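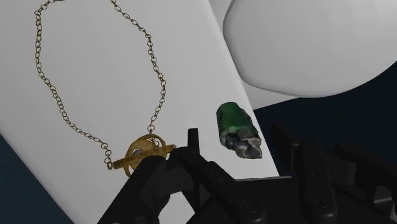 Home | News | Projects | People | Archive

Notes from the simulation bench
July – by Anas Nasrallah

I've spent most of this month picking up jewelry that doesn't exist, and I have to say I'm enjoying it more than I thought I would! If you missed the last newsletter, we're building a set of example runs for Wastness, our grasping model, and every one of them is done by a person at the controls inside the simulator. The target is 4000. We have 718 that I'd be happy to train on, so there's a way to go.

The small-objects part is where I've been living. Necklaces are the worst (or the best, depending on how much coffee I've had). A chain has no proper shape of its own, so every run begins with a little decision: do you go for the clasp, or take a bit of the chain and let the rest follow? I'm a clasp person. Awwad, the team down the hall, all go for the chain, and we've agreed to keep both kinds, as I'd like the model to see more than one person's habits.

Rocks and minerals are a nice break after that. They're lumpy, they stay in one piece, and you can come at them from nearly any side. We put them next to the fiddly stuff on purpose – the model has to learn to go for the thing it was asked for and leave the neighbor alone.

Last batch I recorded 76 runs and threw out 30. Most of those were me hesitating. If I hover over a chain for ages making up my mind, the model learns to hover too, and then we all sit there watching it dither. So now I plan the grasp first and only then hit record. I also stopped deleting the slightly clumsy ones where I missed, backed off and tried again, because those recoveries are useful to have.

Next up is the Bultero set, which is mostly kitchen things, and after that Privetti wants us to try soft bags. If you'd like an hour at the controls, come and find me – no experience needed, and I'll start you on the rocks.

Contact us | Copyright Wastness project | Back to top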